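# Sorting a mixed table of kitchen and desk items: what goes in the basket?

**Posted by Judit Tóth** in Shared Rooms and Storage, October

I am responsible for the activity room at the Flukemau residents' center. Our white table serves both the kitchen group and the craft group, and by late afternoon it carries a mixture of both. I have one pen holder (black mesh), one pale green plastic basket with handle cutouts, and a ceramic bowl with a wavy rim that holds decorative grapes.

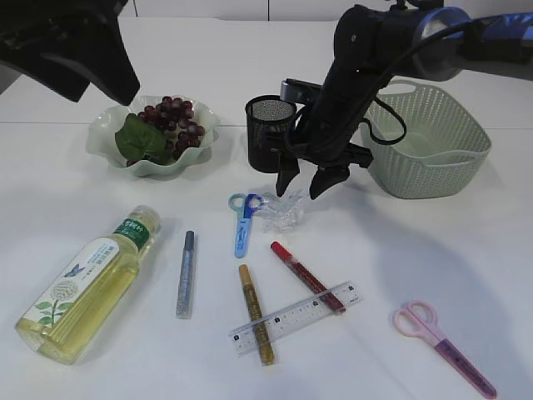 The room must be ready for the next group at 4 p.m., and the shelf available to me is 36 inches wide. I would be grateful for advice on two points. Should the basket be reserved for one kind of item, or may it take whatever remains? Should large bottles be kept with the stationery at all? The present arrangement satisfies neither group, and I am asked about it every month.

**Roswitha Eberhard**

Our center adopted a written procedure for rooms of this kind, and I recommend the same to you.

1. Return pens, markers and scissors to the mesh holder first. Scissors go in with the points down and any blade guard left on.
2. Stand every bottle upright, check that the cap is closed, and move it to the shelf nearest the sink. Bottles should not share a container with paper or pens.
3. Use the basket only for light, loose items such as bags and wrap. It can then be emptied in one movement at the end of the day.
4. Leave the decorative bowl where it is until last, then wipe beneath it.
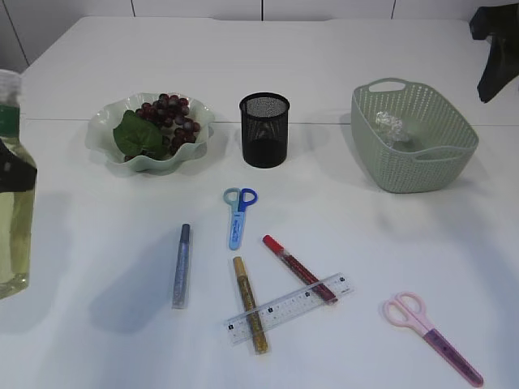

*Bowl, pen holder and basket along the back, with plastic wrap in the basket.*

Keeping containers at the rear leaves the front of the table free for sorting. On a 36-inch shelf, I would place the basket at one end and the pen holder at the other. Please note that a perforated basket will not hold liquid, so anything that might leak belongs elsewhere – a shallow tray is suitable.

A label on each container is also advisable. Ours are printed in large type and replaced when they become difficult to read.

**Marek Michalík**

Agree about the bottles. I would put the grapes away altogether. They collect dust and the bowl would be useful for clips.

**Igor Tóth**

The procedure above is sound, although I would begin with the bottles and leave the pens until second. A bottle lying on its side may leak onto everything near it. We also assign one person per session to clear the table, and the name is written on the sheet by the door.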